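Learning to bake rye bread in a rented kitchen

When I moved to Clundosley I promised myself that I would stop buying bread. It took me until June to begin.

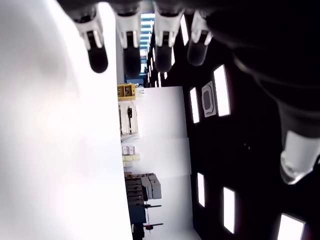 Four fingers, white joints and black tips.

In my country rye bread is the normal bread. You buy it in half loaves, it is heavy, and it stays good for a week. In the shops near my apartment the bread is soft and a little sweet, and after two days it tastes of nothing. I don't want to complain about it, many people like it. But I missed the sour taste, and especially I missed the crust with butter and salt.

So I started a sourdough from rye flour and water in an old jam jar. For the first days it smelled like wet paper, then like apples, then for one whole day so bad that I put the jar on the balcony. On day 5 it rose up to the lid. I was very happy about this and told it to everyone at work, who were polite.

My first loaf was a brick. I had used the recipe from a small booklet of the mill in Girton, where I buy my flour, and the recipe is good, but I did not read it until the end. It says to wait until the dough has small holes on the top. I waited for two hours because two hours was the time I had. When I cut the loaf there was a gray wet line along the bottom, and the knife came out with dough on it. I ate the upper half anyway.

What I do now is simpler. In the evening I mix 255 grams of rye flour with the same weight of warm water and two spoons of starter, and I leave the bowl on top of the refrigerator with a plate over it. In the morning I add 400 grams more flour, salt, caraway, and enough water that the dough looks like thick mud. You cannot knead it. For a long time I tried, and it stuck to my hands up to the wrists and also to the faucet. A wet spoon is better.

Then it goes into the tin and I go for a walk. On Saturday I usually go down to the Sustton bridge and back, and when I come home the dough has almost reached the edge. The oven must be very hot at the beginning. After the first ten minutes I turn it down and bake for one hour more. My oven has no light and the numbers on the knob are half gone, so I bought a thermometer to hang inside. I learned from it that my oven was 40 degrees colder than I believed, and this explained many sad cakes.

The hardest part is to wait until the next day before cutting. My grandmother wrapped the loaf in a towel and put it in the bedroom, where we children were not allowed to go. I wrap it too, but I live alone and there is no one to forbid me the bedroom.

Next I want to try the recipe from Bråten, which a colleague brought me from her vacation. It has potato in the dough and a little syrup. I still have to find out what kind of syrup they mean, the word on the paper is not in my dictionary. If you bake this one at home, please write to me which one you use, and if the potato should be warm or cold when it goes in.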